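Ovano gripper kit, first month

I've had the Ovano two-finger gripper kit on the bench since February, and several people have asked whether it is worth the money. The short version is yes for light work, with reservations about the cable and the manual.

The kit is sold in the UK through Tokport at 474 pounds including VAT. For that you get the gripper, an adapter plate, a spare set of pads, a cable with the connector already crimped, and a bag of screws with no list of what they are. Delivery took five days. Software is a separate download, and you need the serial number to get it.

Fitting

The adapter plate went on without any filing, and the dowel hole lined up first time. The manual allows 60 minutes for the whole job. It took me most of an afternoon, and the cable accounts for the larger part of that. Ovano supply one length only. On a short arm you have a lot to lose somewhere, and if you pull it tight at the wrist the last joint runs out of travel well before its limit. I left slack and checked both ends of the rotation by hand before putting any power on. Do the same.

The screws on the finger plates come with thread lock applied. One of mine had very little on it and worked out after a few hundred cycles. I cleaned the thread, used my own, and it has stayed put.

Software

Setup is done in Umska, a small configuration tool that runs in the browser. It finds the gripper, reads the firmware version and lets you set force, speed and the open and closed positions. It does not save these unless you press Write, and closing the tab gives no warning. Version 3 is said to fix this. I was on the previous one for all of this.

Force control is coarse at the bottom end. The lowest two settings feel identical to me on thin plastic, and the step after that is enough to bow the side of a food tub. Above that it is even and repeatable. Position is better than I expected at this price.

Handling

Most of my use has been picking up and setting down small plastic containers. These are awkward things to grip: smooth, light and inclined to slide when touched off centre. I approach with the fingers wide and come down slowly.

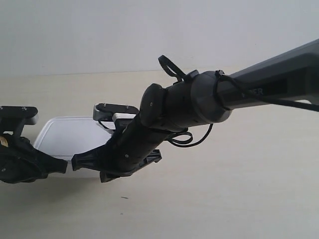 Fingers open over the white container, cable slack above and below the wrist.

The pads hold well on clean plastic and poorly on anything dusty. A wipe with isopropyl restores them.

Compared with the Major unit I used before, the Ovano is quieter and easier to set up, but the Major had a proper strain relief at the connector and this has none. Sumaiya Chowdhury has printed a clip for hers which fits under the adapter screws, and she has offered me the file. I'll fit one before the next long run and add the cycle count to this post.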